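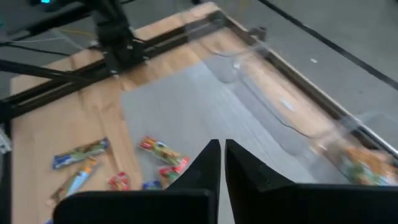 Tarcísio Bastos asked that the stairwell doors go first on the list from now on, before the extinguishers, and that the kitchen get its own section.

## Fire and exit check, Clulow building, second floor

Period: July
Marks: OK / FIX / N/A

**1. Stairwell doors**

- [x] East door closes and latches by itself. OK
- [ ] West door closes and latches by itself. FIX. Stops an inch short unless pushed. Closer arm needs adjusting. Same comment last time.
- [x] No wedges or door stops in use. OK

**2. Exit routes**

- [x] Main hallway clear to full width. OK
- [ ] Back hallway clear to full width. FIX. Two filing cabinets left outside the Priveo office. Asked them to move these by noon.
- [x] Exit signs lit, both ends. OK
- [ ] Emergency lights, test button held. FIX. Unit by the restrooms went dim after 20 seconds. Battery on order from Tsuchiya.

**3. Extinguishers**

- [x] Gauges in the green. OK
- [x] Pins and seals in place. OK
- [ ] Tags signed. FIX. Tag on no. 37 is blank on the back. Checked the unit, signed it, will copy to the log.

**4. Alarm**

- [x] Panel shows normal. OK
- [x] Pull stations not blocked. OK
- [ ] Horn heard in all rooms. FIX. Faint in the corner meeting room with the door shut. Isterance to measure it on their next visit.

**5. Kitchen and snack storage**

- [x] Toaster and kettle plugged into the wall, no power strips. OK
- [x] Nothing stored on top of the microwave. OK
- [ ] Food kept in closed bins. FIX. Mouse droppings under the sink. Open packages go in the bins at the end of the day, sealed ones too.
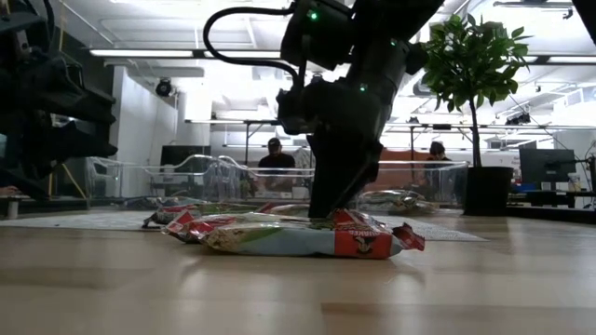

*Snack bag on tabletop.*

**6. Electrical closet**

- [x] Door locked. OK
- [x] Three feet clear in front of the panel. OK
- [ ] Breakers labeled. FIX. Labels 2 and 9 have fallen off. New ones printed, not yet on.

Open items carry over to the next sheet. West stairwell door first.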